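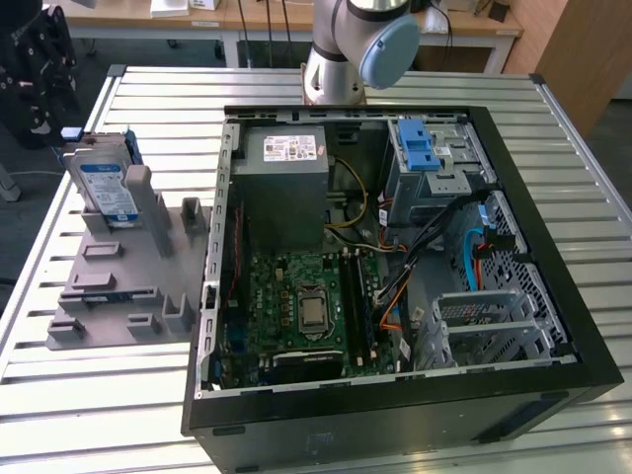 Recording demonstrations for a desktop PC task

These steps cover teaching the arm to work inside an open computer case using remote control. They assume you have Clundix installed and the leader handles paired. If you haven't done the pairing yet, do that first and come back.

1. Set up the bench

Lay the tower on its side with the panel off and the interior facing up. Put the fixture tray to the left of it. Hard drives stand upright in the back row of the tray, and the low holders at the front stay empty until a part needs somewhere to go.

Push the case up against your tape marks. A case that shifts by a few millimetres between recordings is fine, and even useful later on, but for your first batch keep it still.

Look over the cables before you start. A loop of power cable or a light-blue SATA lead is easy to catch with a fingertip when you are watching the drive and not the wrist.

2. Check the arm

Start Prirell and send the arm to its home pose. Move each leader handle slowly through its full range and watch that the arm follows. Set the speed limit to level 2. You can go to level 4 once you know the task, but not on the same day.

3. Practise without recording

Do the whole movement 6 times: approach, close on the drive, lift, carry, lower, let go, return. Most people rush the lowering. Come down straight, stop just above the slot, then finish.

4. Record

Press the left pedal to start and the right pedal to stop. Begin and end every take at home. If you fumble a grasp and recover, keep the take and tag it "recovery". If you hit the chassis, stop, delete it and check the drive cage for bends.

Take breaks. Chaltu Alemayehu recorded our first set of 278 takes, and the ones from late on Saturday had to be redone — her hands were tired and the paths wandered.

5. Check and upload

Play back every tenth take in Kinbridge at double speed. Look for long pauses and for places where the gripper hides the drive from the camera. Trim the pauses, then upload to the Belay folder with the task name and your initials.

Switch the arm off at the base after the upload has finished.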